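Teaching by Remote Control: Your Questions

by Nathalie Carrier, updated March 19, 2025

Ever since I put up my first post on the ring task, my inbox has been full of very good questions, and I keep typing the same replies (sometimes to the same people, hi Unathi!). So I've pulled them together on one page. We do all of our teaching in simulation at the moment, with a person driving the arms and the software recording everything, and most of what you've asked comes down to how that feels and what makes a recording good. If I've missed yours, write to me and I'll add it.

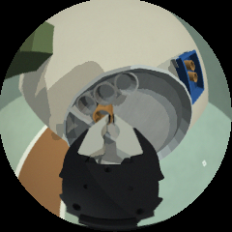
4 min read

What are you teaching the robot to do?

Pick up small orange rings from a round gray dish and put them where they belong. I picked it because it's dull and fiddly, and dull and fiddly is where teaching by hand earns its keep. A ring can lie flat, lean on the wall of the dish or get itself behind something else, and you reach for it a little differently every time. Writing that out as rules made me want to lie down. Showing it is much easier!

Do I need to know how to code?

Nope. Heike Kuhlmann had never written a line of anything when she started with us in September, and her recordings are some of the cleanest we have. You need steady hands, some patience and a chair that's the right height. Somebody on the team does need to be comfortable with the software side, but it doesn't have to be the person driving.

What do you drive with?

A pair of hand controllers from Grirkel, one for each arm. You squeeze to close the gripper, let go to open it, and there's a clutch button that lets you move your own hand without the arm following. Learn the clutch first. I mean it, spend your whole first session on the clutch. Everyone who skips it ends up with their elbow up by their ear, trying to reach one more inch.

Why bother with a simulator?

Mostly for the reset button. I press it and the whole layout comes back, with the rings scattered differently if I want. I can also run the gripper straight into the dish and all it costs me is my pride. The downside is touch. You don't feel a thing, so you have to learn what a good grip looks like, and that takes longer than you'd think.

Which camera view should I watch while I'm driving?

People argue about this one (our group certainly does). I like the wrist view for the last little bit of the reach, when the fingers are coming down on a ring. It's a round fisheye picture, so straight edges go bendy toward the rim, and you do get used to it. For everything before that I want the outside view, so I can tell where the arms are. Bastian Ruppert drives the whole thing on the wrist view and does fine. I get lost.

What if the gripper hides the ring?

Then you're having a normal day. The fingers get in the way right when you most want to see past them. My habit is to line up while I still have a clear look, pause, then go in slowly on that line without steering much. If you start wiggling around to get a better look, the robot learns the wiggling too.
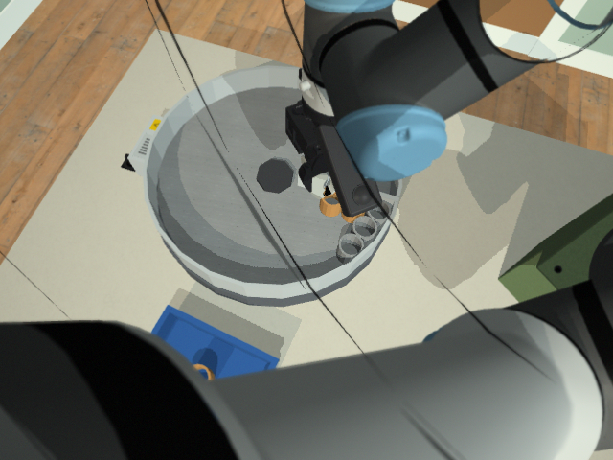 Going in for an orange ring beside the gray cups, outside view.

How many demonstrations do you record in one sitting?

I stop at 12. My hands would go on, but my attention wanders and the grasps get sloppy, and I'd much prefer a short batch I trust. Then it's tea, and a look back through what I've got.

Should I delete the ones where I mess up?

Depends on the mess! A ring that slips and gets picked up again is a keeper in my book, as the robot will need to see how to recover. If I sneezed and flung the arm across the mat, out it goes. Bastian Kettler keeps a separate folder for the bad ones with a short note on each, and I've started copying him.

Does it matter what else is on the table?

Yes, more than I expected. We leave other parts around, like the gray cups in the dish, so the robot has to learn which things to leave alone. I was tempted to clear it all away at first. Please don't! You'd get lovely tidy recordings and then have to do them over.

Do I have to use both arms?

Not for one ring. I'd start with one, park the other somewhere sensible, and bring it in when you're comfortable. Driving two is like patting your head and rubbing your stomach for the first couple of days, and then something clicks.

How fast should I go?

Slower than feels natural, but keep moving. Long stops in the middle of a reach are a pain, as the robot may pick them up as part of the job. If you need to think, do it before you press record.

Can I come and try it?

We run open sessions at Aten for up to 2 people at a time, one on the controllers and one watching the screens, and then you swap. Send me a note with a couple of dates that suit you. Beginners are very welcome, and so are people who already have strong feelings about wrist cameras. Unathi Baloyi looks after the bookings and will write back with directions and the door code.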